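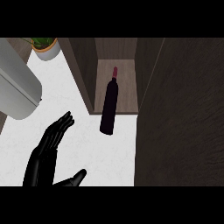 台所の知恵・からだの手入れ板 > のど・せき > はちみつ大根、みなさん何時間おいてますか?

投稿者:ゆず皮ためる人
26/01/2024

はじめまして、いつも読むだけでした。
毎年冬になると喉がイガイガして、特に朝がひどいんです。熱はなし、鼻もそんなに出なくて、ただ喉だけ。で、母が昔よく作ってくれた「はちみつ大根」を自分でも作り始めたんですが、どうも母のと味が違う! 母のはもっとさらっとしていて、大根くささがほとんどなかった記憶なんですよね。私のはふたを開けた瞬間に「うわっ」てなるくらい匂います(家族には冷蔵庫で何か死んでると言われました)。

今の作り方はこんな感じです。
大根を角切りにして瓶に入れる
はちみつをかぶるくらい注ぐ
冷蔵庫に入れて一晩
上がってきた汁をお湯で割って飲む

大根は上のほうを使っています。甘いと聞いたので。はちみつはスーパーの、くまのボトルじゃないやつです。
時間が長すぎるのか、切り方なのか、大根の部位なのか。母に聞けばいいんですけど「適当」としか言わないので、みなさんのやり方を教えてください。よろしくお願いします〜

投稿者:どんぐり工房
おー、うちもやってます。一晩は長いと思う!
うちは朝切って昼には飲んでます。四時間もあれば汁は十分出ますよ。角切りも小さめ、サイコロのちょっと小さいくらいにすると早い。
で、汁が出たら大根は引き上げる。これだけでだいぶ匂い違うはずです。入れっぱなしにしてません?

投稿者:ゆず皮ためる人
入れっぱなしです……!
しかも三日くらいそのままでした。え、みんな出すんですか?

投稿者:どんぐり工房
出します出します。三日はさすがにたくあんの親戚になってると思うw

投稿者:北側のベランダ
横からすみません。私は八時間派です。
四時間だと、まだはちみつが下に固まっていて、上は薄い大根の水、みたいな状態になりませんか? 瓶を振ればいいのかもしれませんが、うちのはちみつが固めなのでなかなか混ざらなくて。夜寝る前に仕込んで、朝起きたら大根を出す。これがいちばん忘れないです。
匂いは、私は皮をむくかどうかで変わる気がしています。皮つきだとやっぱり強いです。厚めにむいて、皮はきんぴらにしてください。

投稿者:どんぐり工房
あ、うちは皮つきのままだわ。皮のところが効くって祖母が言ってたので、なんとなく。
振るのは振ります。台所通るたびにシャカシャカ。

投稿者:まるごと生姜
皮のほうが辛味が強いのは確かみたいですよね。大根おろしも皮ごとだと辛いし。
ただ「効く」かどうかは私はわからないなあ。おいしいから飲んでるだけなので(笑)
生姜を薄切りにして一緒に漬けると、匂いはほぼ生姜になります。大根くささが嫌な人はこれ一択だと思います。瓶ひとつに五枚。それより多いとお子さんは嫌がるかも。

投稿者:Issa Najjar
こんばんは。日本に住んで長いですが、はちみつ大根は妻の実家で初めて飲みました。最初は「野菜のシロップ?」と思って、かなり疑って飲みました。でもおいしかったです。
私の実家では、喉が痛いときは玉ねぎにはちみつでした。薄く切った玉ねぎにはちみつをかけて、お皿でふたをして、朝にスプーンで飲む。匂いの話をするなら、玉ねぎのほうがずっとすごいです。大根は上品です。
だから国が違っても、やっていることはほとんど同じだなと思って、うれしくなって書きました。

投稿者:まるごと生姜
玉ねぎ!! それは学校に行けない匂いになりそう……

投稿者:Issa Najjar
行きました。兄弟全員同じ匂いだったので気になりませんでした。

投稿者:北側のベランダ
いい話だけど教室の人たちのことを考えてしまった

投稿者:冷めた番茶
水を差すようで申し訳ないんですが、毎年この時期にこの手のスレが立つので一応書きます。
大根に含まれる成分が喉の炎症を治す、みたいな話は、私が調べた範囲ではちゃんとした裏付けを見つけられませんでした。はちみつのほうは、夜の咳がいくらか楽になるという研究があるらしいです。つまり大根は気分の問題で、はちみつをお湯で飲めば済むのでは? と毎回思っています。
あと、毎朝イガイガするなら部屋の乾燥じゃないですか。瓶を振る前に加湿器。

投稿者:どんぐり工房
いや、誰も「治る」とは書いてないと思いますよ?
おいしい作り方を聞いてるスレなので……

投稿者:冷めた番茶
「皮のところが効く」と書いてありますが。

投稿者:どんぐり工房
それは祖母が言ってた、って話でしょう。祖母に文句言ってください。もう九十過ぎてて耳遠いから大きい声でお願いします。

投稿者:まるごと生姜
まあまあまあ。
番茶さんの乾燥の話は普通にアリだと思います。うちも寝室に濡れタオルを干すようにしたら朝がましになりました。はちみつ大根もやめてないので、どっちのおかげかは知りません!

投稿者:ゆず皮ためる人
スレ主です、なんかすみません。
加湿器はあるんですけど、掃除が面倒で押し入れに入ったままです……出します。
それとは別に、母の味を再現したいというのが本題なので、引き続き作り方も教えてもらえるとうれしいです。

投稿者:冷めた番茶
押し入れから出すなら、使う前に必ずタンクとフィルターを洗ってください。しまう前に乾かしてなかったらカビてることがあります。それを吸ったら本末転倒。
言い方がきつかったのは謝ります。

投稿者:つぼ漬け母さん
はいはい、母世代が来ましたよ。
お母さんの味がさらっとしてたのは、たぶんはちみつの種類じゃないかしら。昔うちで使ってたのはれんげか、アカシア。アカシアは寒くても固まりにくくて、味もあっさりで大根とけんかしません。百花蜜みたいな色の濃いのでやると、匂いも味も重くなりますよ。
それと大根は私なら下のほうを使います。辛いところね。辛いけど、はちみつが入れば気になりません。上の甘いところは煮物とサラダに取っておくの、もったいないもの。
あとこれ大事、一歳になってない赤ちゃんには絶対にあげないでくださいね。はちみつそのものが駄目です。お湯で割っても煮ても駄目。孫のいる方、よかれと思ってやりがちなので。

投稿者:北側のベランダ
赤ちゃんの件、ほんと大事。義母にも何度か言いました。

投稿者:ゆず皮ためる人
つぼ漬け母さん、ありがとうございます!
瓶を見たら「百花蜜」って書いてありました。しかもかなり茶色いです。これかも!! 母が何を使っていたか聞いたら「白っぽい、近所の人がくれたやつ」だそうで、ヒントになるようなならないような。

投稿者:つぼ漬け母さん
白っぽいなら固まりかけのれんげかもしれないわねえ。近所に養蜂の人がいたなら、もう同じものは手に入らないかもしれないけど。

投稿者:坂道の八百屋通い
はちみつの話が出たので便乗。
Gikineっていう輸入食品の店で買ったアカシアを使ってますが、とにかくさらさらで振らなくても混ざります。値段はそれなり。同じ棚にあったRamanauskasの菩提樹のはちみつも試したんですけど、こっちはハーブみたいな香りがして、大根と合わせると薬っぽくなりました。好きな人は好きかも。私は結局パンに塗って食べました。

投稿者:まるごと生姜
菩提樹、紅茶に入れるとおいしいですよ。大根に使うのはちょっともったいない〜

投稿者:坂道の八百屋通い
ですよね。でも一回はやってみたくなるじゃないですか。

投稿者:冷めた番茶
漬けるのに高いはちみつを使う必要はないと思いますが、純粋はちみつと書いてあるものにしたほうがいいです。水あめが混ざったものだと、大根の水分でかなり薄くなって日持ちもしなさそう。

投稿者:どんぐり工房
番茶さん、詳しいな? 作ったことあるでしょ?

投稿者:冷めた番茶
あります。作ったうえで、お湯とはちみつでいいと言っています。

投稿者:どんぐり工房
あるんかいw

投稿者:ペンギン歩き
質問いいですか。日持ちってどのくらいですか?
うち、一人暮らしなので作っても飲みきれなくて。前に作ったやつは表面に細かい泡が出ていて、怖くなって捨てました。

投稿者:つぼ漬け母さん
泡は発酵し始めてるのね。捨てて正解。
はちみつだけなら長くもつけど、大根の水が入ったらもう別物だと思ってちょうだい。うちでは二日か三日で飲みきる量しか作りません。もちろん冷蔵庫。瓶は熱湯をかけて、よく乾かしてから使うこと。

投稿者:北側のベランダ
一人なら、大根は輪切りをひとつ分で十分ですよ。湯のみサイズの瓶でやるとちょうどいいです。
私はジャムの空き瓶を使ってます。ふたの裏に前のジャムの匂いが残っていると、いちご大根という謎の飲み物になるので注意。

投稿者:ペンギン歩き
ありがとうございます! いちご大根、ちょっと気になる。
あの、凍らせるのはどうでしょう。

投稿者:坂道の八百屋通い
凍らせてます。大根を出したあとの汁だけ製氷皿に入れて、飲むときに湯のみに落としてお湯を注ぐだけ。はちみつが多いからカチカチにはならなくて、シャーベットみたいな感じ。べたっとするので、シリコンの製氷皿が取り出しやすいです。私のはTivbyってところの、ふたがついたやつ。六個取りの小さいのが一人分にはいいかも。
ふたなしだと冷凍庫の匂いを吸います。餃子の横はやめましょう(経験者)。

投稿者:ゆず皮ためる人
餃子味www

投稿者:Issa Najjar
妻に聞いたら、妻の実家では大根を割り箸でつぶさないように、触らないのがルールだそうです。混ぜると濁って苦くなると言っています。どんぐり工房さんの「シャカシャカ」を見せたら、首を横に振っていました。

投稿者:どんぐり工房
ええー。奥さんに負けた。
でもうちのはシャカシャカで育ってるので変えません!

投稿者:つぼ漬け母さん
私も振らない派。傾けるだけ。

投稿者:北側のベランダ
振る派・振らない派で割れるとは思わなかった……私は朝いちど逆さにするだけです。中間?

投稿者:しろくま堂
亀レスですが、残った大根はどうしてますか? しわしわになったやつ。捨てるのが忍びなくて毎回冷蔵庫にたまっていきます。

投稿者:まるごと生姜
お酢と塩ちょっとで即席の甘酢漬けにします。もう甘いから砂糖いらず。柚子の皮があれば最高なんだけど、スレ主さん、ためてますよね?

投稿者:ゆず皮ためる人
ためてます!! 冷凍庫にいっぱいあります!
その食べ方は思いつかなかった……名前負けしてますね、私。

投稿者:つぼ漬け母さん
豚肉と煮てもいいわよ。お醤油と生姜で。甘みがもう入ってるから、みりんは様子を見ながらね。

投稿者:冷めた番茶
きざんで味噌汁は失敗しました。甘いです。

投稿者:しろくま堂
やっぱり作ってるじゃないですか番茶さんw
甘酢と豚肉、両方やってみます。

投稿者:ゆず皮ためる人
報告です!
アカシアのはちみつを買ってきて、大根は下のほう、皮を厚めにむいて、小さめの角切りで仕込みました。Gikineは近くにないので、駅のそばのStalthamという自然食品の店で。時間はどんぐりさんと北側さんの間をとって六時間にしました(優柔不断)。瓶は振ってません、どんぐりさんごめんなさい。

開けたら、匂いがぜんぜん違う! 大根の匂いはするけど、「うわっ」じゃなくて「あ、大根だ」くらい。汁もさらさらで透き通ってて、お湯で割ったらかなり母の味に近いです。ただ、なんか一味足りない。なんだろうと思って母に電話したら、

「あー、塩ひとつまみ入れてたかも」

って!!! 先に言って!!!

投稿者:つぼ漬け母さん
あら、お塩ねえ。水が早く上がるし、味もしまるわね。うちでもやってみようかしら。

投稿者:どんぐり工房
お母さん、適当じゃなかったw

投稿者:坂道の八百屋通い
塩か〜。それなら時間も短くできそう。四時間で十分になったりして。

投稿者:北側のベランダ
それは塩の力であって四時間派の勝ちではないです。

投稿者:冷めた番茶
加湿器は出しましたか。

投稿者:ゆず皮ためる人
出しました! 洗いました! フィルターが茶色くて見なかったことにしたかったけど、新しいのを注文しました。届くまでは濡れタオルです。
喉は今朝はまだイガイガ。もし長引くようなら耳鼻科に行けと夫にも言われているので、来週いっぱい様子を見て、だめなら行ってきます。

投稿者:冷めた番茶
それがいいと思います。うちの家族は何年も乾燥だと思っていたのが、鼻が喉に落ちていただけでした。

投稿者:まるごと生姜
お大事に〜! 塩入りの結果もまた書いてくださいね。あと柚子皮の甘酢漬けも。

投稿者:Issa Najjar
塩の話を妻にしたら、「それはうちもやっている、言わなかった?」と言われました。聞いていません。四月に妻の実家へ行くので、ほかにも言っていないことがないか、義母に直接確認してきます。

投稿者:ゆず皮ためる人
ぜひお願いします! 塩入り、今夜もう一瓶仕込みますね。夫が「また大根か」って顔してますけど、甘酢漬けのほうは一人で半分食べてました。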